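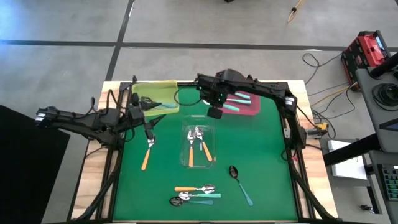
4. Sorting the utensils into the bins

4.1 Lay the loose utensils flat on the green surface. A pile looks faster, but you will pay for it when two handles cross.

4.2 Pick one rule and write it down. Handle color is the rule the Etwood sheet recommends. I have doubts. Mint and teal are easy to mix up under warm bulbs, and Yasir Abbasi and I disagreed on 3 pieces in one afternoon.

4.3 Put spoons in by the bowl end first, handle toward you.

NOTE: The sheet says a bin is "full" at 200 mm. It doesn't say measured from where. Stop when a handle starts to slide over the rim.
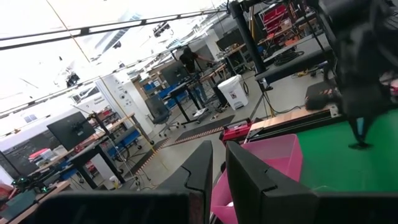 4.4 Leave a gap between the bin and the edge of the table. The older Bosanach guide tells you to push everything flush for a tidy look, and I have yet to see what that gains apart from a bin on the floor.

4.5 Sort the large pieces last. Serving spoons and slotted spoons take up more room than you expect, and long handles tip a light bin.

CAUTION: Do not stack a filled bin on another filled bin. The claim that they nest safely when loaded is one I would want to see tested first.
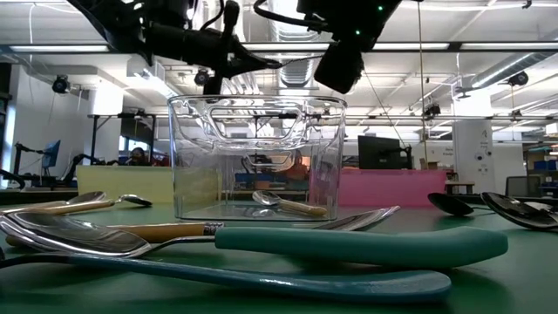

4.6 If you use a clear container, start it with a small spoon laid flat on the bottom. Add the others alongside it, one at a time.

4.7 Check wooden handles before storing them. "Dishwasher safe" is a hopeful phrase where wood is concerned. Wash them by hand and let them dry overnight.

4.8 Go back over anything left on the table. If a piece fits neither rule, see section 2.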